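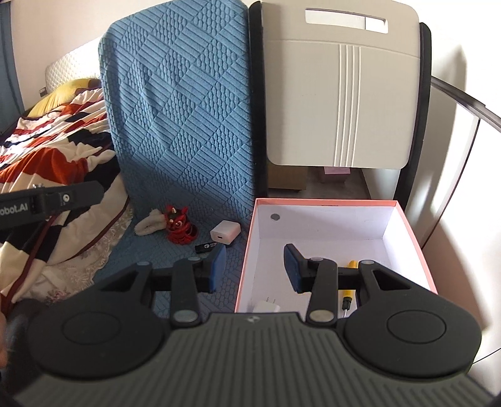
04/02/2025

I've put off sorting the bedding for most of the winter, so this week I did the bedroom.

The comforter is staying. It's the one with the wide diagonal bands in orange-red, black, cream and white, and it never sits flat no matter how I pull it. I used to redo it two or three times every morning. Now I shake it once from the foot end and leave it. The mustard pillow goes up by the headboard and that's the bed made.

The white quilted headboard needed a proper going over. Dust settles in the tufting and a cloth just pushes it deeper. I used the soft brush on the vacuum, then a barely damp cloth along the top edge. It took most of an hour, which is longer than I'd planned, but I hadn't done it since we moved to Simmont.

The blue blanket is the one people ask about. Titilayo Akpan taught me the pattern, a patchwork of diamonds with raised bumps in some panels and diagonal ridges in others. I cast on 237 stitches the first time, miscounted, and ripped it all back. Those ridges stretch if the blanket hangs by one corner, so I drape it wide and let the rest come down over the low part in front. Before that it lived folded in the closet and had a hard crease down the middle that took weeks to drop out.

Washing it is a nuisance. I do it in the tub in cool water, press it in towels and dry it flat on the spare room floor. It needs a full two days. Nathalie Beaudoin puts hers through the machine on the wool cycle and says it's fine. I'm not ready to try that.

Two old flannel sheets went to the rag bag, and a duvet cover I never liked the colour of is going to Yoga Harahap for his daughter's apartment. I priced a new one at Grallwood while I was at it. It was $324 for a queen, so I came home without it.

The curtains are next. The grey ones can come down once the weather lets me dry them outside, probably late April.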